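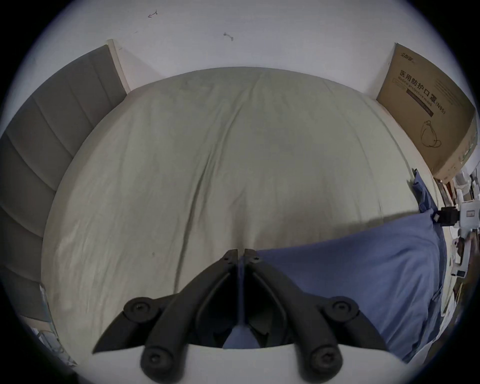 Print this page | E-mail this page

PRESS RELEASE

Home-built gripper moves on to bed-making, and we'd like you to come and see it

For release: November

I'm Catinca Surdu and I run Nandia, which is a grand name for a project that lives mostly in my bedroom and partly on a bench at the Wellard shared workshop. I'm very pleased to say that the second version of our hand-held gripper is finished, and that from Monday the full build notes will be free for anyone to read, copy and improve.

Nandia is a two-jawed gripper you hold and steer yourself. You do a household job with it, a camera on the tool records what it sees, and the recordings are used to teach a robot arm to do the same job. We started with cups and spoons. Cloth is the new bit, and cloth is horrible! A cup stays the shape it was when you put it down, but a sheet has other ideas every time you touch it.

So most of the autumn has gone on beds. Smoothing a fitted sheet, pulling a cover straight, finding a corner and folding it back over. I've done 1,546 recorded goes so far and I would be lying if I said they were all good ones. My early attempts at picking up a hem are mainly me missing it and muttering.

The jaws are black, with blunt fingertips and a second link behind each main arm. I went through a lot of fingertip shapes before settling on these (the pointy ones snagged, the soft ones slid about) and the drawings for the rejects are in the notes too, in case somebody can make them behave. Every part can be made or cut at Wellard with the tools that members already use.

Avram, the small software side of all this, sorts the recordings and throws out the duds. It's rough round the edges and the instructions need work – if you like writing clear instructions, please get in touch, I'll make the tea.

The arm that will learn from all this is called Aliditz. It's still on the bench with its shoulder in pieces, so I'm making no promises about when it will tackle a duvet cover. I'd settle for a pillowcase by spring.

There'll be an open evening at Wellard on Monday from 7pm. Bring a flat sheet if you have an old one going spare, as we get through them, and have a go with the gripper yourself. Children are welcome with a grown-up. Reporters are welcome too, and I'm happy to talk for as long as you can stand it.

102 shares | 2 comments

Contact: Catinca Surdu, Nandia, c/o Wellard shared workshop
© Nandia. All rights reserved. | Back to top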